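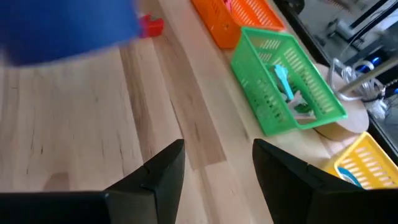 Slide 1: Blond, honey and tan strips in a wooden tabletop

Good morning, all, and thank you for coming out so early (the tea at the back is for you!). I'd like to talk about looking after wood, a thing I've loved since my first job at Handon, back in 2000. Pause here. Ask who oils their table at home, and let them chat a bit.

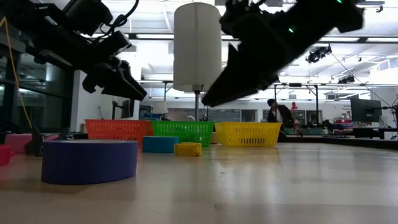 Slide 2: White drum shade, baskets in front

Now on to lamps and sunlight, and how they fade a finish. Tell the Skarar story, but keep it to 7 minutes, then questions.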